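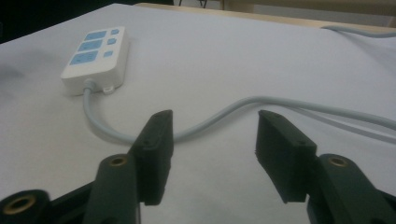 A white power strip with three blue sockets, and a gripper with its two fingers open.

How do you shop for a robot?

Hello! I'm Duygu Gündoğdu, and my job is planning what our workshop in Clirnemthorpe buys. It's a bit like writing a birthday list, except I have to add up the prices first (boo!).

When I started, I thought a robot was one thing in one big box. Wrong! You buy the arm, then the gripper, which is the bit that does the holding. Then come the cables, the screws, a table that doesn't wobble and somewhere to plug it all in. My first list had 47 things on it and I still forgot the power strip.

So now I play a game with my friend Murray Beaulieu. We pretend we have 100 coins to spend. The arm gobbles up most of them, the gripper takes a few more, and we always put 20 coins in a jar marked "oops". The oops jar is for things that break or get lost - last August it paid for new fingers, and a very long cable.

Do you need the fanciest gripper in the shop? That depends on the job! Two fingers can be fine for picking up a block or a cord. A squashy peach might need something softer, and that can cost more. I always ask what the robot will be picking up before I look at a single price.

I measure the room too. Our building went up in 1902, when people weren't thinking about robots at all, and it has hardly any plug sockets. I draw the table on squared paper and mark where each cable will go, so no one trips over it.

Want to try? Think of one job you'd love a robot to do at home, maybe matching up socks. Write down everything it would need, even the boring bits. Then share out your 100 coins, and don't forget the oops jar!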